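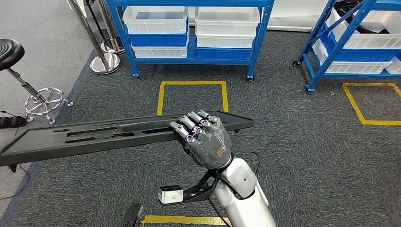 Murkley, November

**Yellow tape on office carpet, and what to do with the long black trays**

Posted by Renato Paredes

We have one large room with dark gray speckled carpet and we use yellow floor tape to mark where things go. Mostly squares and rectangles, plus a few straight runs. The long black organizer trays (charcoal, raised rim, slots and cutouts on top) get set down on the floor near the marked squares while people are working.

Two things I would like help with.

First, the tape. I put down new outlines at the start of the fall and some of the corners are already lifting. I used ordinary vinyl floor tape from the hardware store in Alvarado. The roll says it is good for concrete and tile and doesn't mention carpet. I'd like it to stay down until spring and then come up without leaving glue in the pile. The carpet belongs to the landlord.

Second, the trays. They are long and flat and the same general color as the floor, so they are hard to see once they're down there. I have stepped on the end of one twice and so has Ritu. Moving the work up to a bench is not possible this year. Should I give the trays their own outline, or mark the trays, or both? I also don't know what they are made of. It could be molded plastic or a dense foam, and I don't want to put something on them that eats the surface.

The room is vacuumed every evening with an upright, if that matters.

---

**Brayan Cuervo**

The vacuum matters a lot. An upright with a spinning brush will catch any corner that is even slightly up, and after that it gets worse every night. Ask whoever does it to turn the brush off over the marked part, or switch to a plain suction head there.

For the tape itself, get gaffer tape or a cloth tape sold for carpet. Vinyl floor tape wants a smooth surface. On carpet it only touches the tips of the fibers. Cloth tape bends down into the pile a little and the glue on the better ones is meant to come off. It costs more. The last time I did a room this size I used 4 rolls of the two-inch width and had a bit left over.

How I lay it:

1. Vacuum first, twice, in two directions. Wait for the dust to settle.
2. Snap a chalk line or stretch a string. Don't trust the wall.
3. Lay each side of the square as its own piece. Don't fold the tape around the corner.
4. Overlap the ends by an inch and round off the loose corners with scissors.
5. Press it down hard with a hand roller or the back of a spoon, then keep feet off it for 30 minutes.

Step 4 is the one people skip. A square-cut corner lifts first. If you only have time to fix one thing on the tape you already have, go around with scissors and round them.

Before you do the whole room, put a foot of the new tape in a closet or behind a door and leave it for a couple of weeks. Pull it up slowly, low to the floor. If it leaves glue on the carpet, try a different brand.

I would not use double-sided carpet tape under anything. It will never come up clean.

---

**Hipólito Montecinos**

just paint the trays yellow

---

**Ritu Pant**

Please don't paint them, Hipólito. We don't know what the material is, and solvent paint will soften some foams.

Renato, I'm the other person who steps on them. I think both: an outline for the tray and a mark on the tray. If the outline is the same yellow as the work squares, people will read it as another work square and put things in it. I'd use white for the trays. Make it a couple of inches bigger than the tray all the way around so you can see the line when the tray is in place.

On the tray I would put a strip of white cloth tape along the outside of the rim, on the long side facing the walkway, and one across each end. Keep it off the top where the slots are. If the glue turns out to be bad for the surface you have only lost a bit of the outside edge. Try one tray and look at it after a week.

The other thing is where the outline goes. At the moment the trays get put down wherever there's space, and one ends up right along the bottom line of a square so you can't see the tape. I'd set the white outline a full step back from it and parallel, so a person can stand between the two.

If it has to be checked with the landlord, Eusebio Rengifo has the number for the Mutholm office. He asked them about tape in the hallway last year and they were fine with it as long as it came up at the end of the lease. I would get it in writing this time.

---

**Renato Paredes**

Thanks. I rounded the corners on the old tape this morning and ordered white and yellow cloth tape. A foot of each is going in the supply closet when it arrives. I'll ask about the vacuum brush tonight, and I'll write to Mutholm before I redo the squares.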